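A little light on the table

The long evenings of May have a way of showing up everything wrong with a dining room, and by July 2020 we had all spent a good deal of time looking at ours. A low stand, a bit of brass and a couple of candles in red-orange glass can do more for a tired corner than a tin of paint.

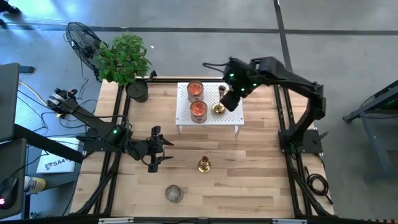
By R. Chauhan
Homes writer

I have been fond of brass ever since I paid 20 pounds for a dented pair of sticks at the Idstead market — far too much, my mother said, and she polished them anyway. The trick, if there is one, is to let the heights wander. Put the short pieces up on something, as with the white perforated stand, and give your tallest candlestick the front of the table, where its domed base can sit in its own reflection. A duller stick behind a bright one looks very well too, and saves you an afternoon with the Lesatine polish. 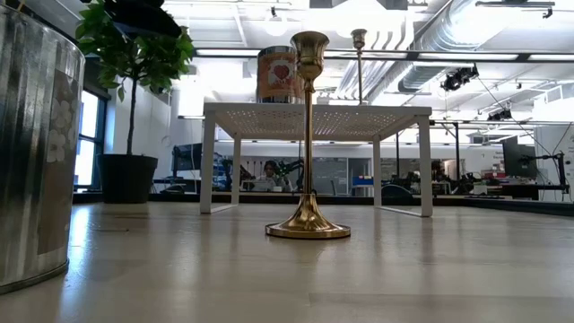 Keeping brass happy

Warm water, a drop of washing-up liquid and a soft cloth will see to most of it. Leave 30 minutes for drying before the candles go back.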